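4.2 Changes in the daily work of the front office

The second site was the administrative office of Gormont, a company which rents and services meeting rooms. Before the cell was installed, seven clerks shared the preparation of desks between them. It was not a formal task and it was not in any job description. Whoever had a free moment put folders, pens and other small supplies back in their places, and whoever had no free moment did not. In our first interviews, most of the clerks called this work "nothing" or "just tidying". Only when we asked them to keep a diary did they see how often it interrupted them.

The cell was delivered by Destari in June and placed in the former copy room. It has two arms, which work on one shared table with the ordinary supplies of the office (Figure 4). We wish to stress that no special objects were bought for the machine. The clerks had asked for this, as they did not want to change their habits for it.
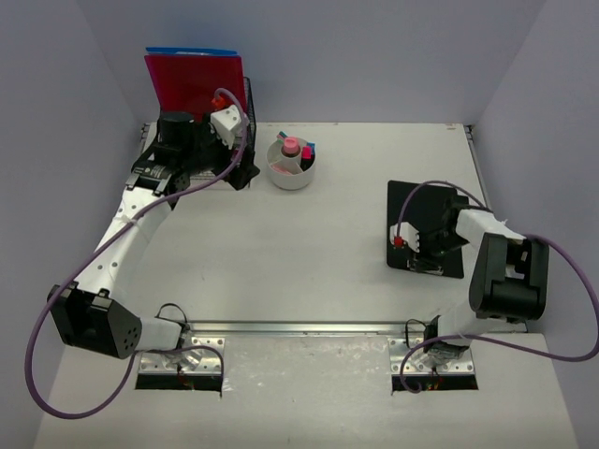

Figure 4. The two-arm cell at the Gormont site. The left gripper is at the wire-mesh basket, the right gripper is over the black pad.

The first change we observed concerns the knowledge of where things belong. Earlier, this knowledge was shared and a little vague, and small differences between the clerks were tolerated. The cell needed one agreed layout. The clerks had to discuss matters which they had never discussed before, for example whether folders should stand or lie. Two of them described these meetings as tiring. Effie Pollock, who has been in the office the longest, saw it differently: "I learned that my way was only my way."

The second change is the appearance of a new role. After around four weeks, one clerk had become the person whom the others called when the cell stopped. She had received the same training as everybody else – half a day – and she was not paid more. Michalík describes a similar case in a warehouse and speaks of "silent operators". We find the term useful, but in our case the role was not silent. It was discussed openly at the team meeting, and the manager at last gave it fixed hours.

Third, the short breaks were affected. Tidying had also been a reason to stand up and to talk with a colleague. Three clerks said that they missed this, although none of them wanted the task back. At the Brirkden site (Section 4.1) we did not hear such remarks, possibly due to the shift system there.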